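Duvden Street Residents' Association
Minutes, August 2018
2 min read

The meeting opened late, the key to the Brikik Hall having been left inside the Brikik Hall.

Previous minutes approved, with one objection to the word "shouting."

Parking. Kettler Paving quoted $359 to repaint the lines. A motion to paint them ourselves was withdrawn after members recalled the crosswalk. 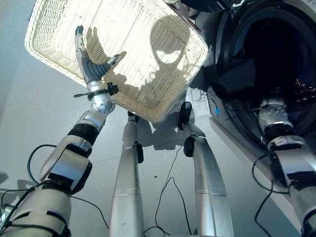 Block party. Moved to October, when it will rain. Budget set at $100, of which $40 is already spent on a banner with last year's date. Tape will be bought.

Joltik Lane hedge. Still there. Still growing. A second letter will be sent – firmer than the first, which was mostly about the weather.

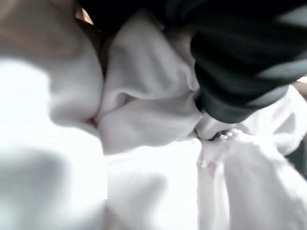
Other business. The request for a speed bump was carried with 2 against, both of whom drive fast.

Next meeting: same place, key permitting.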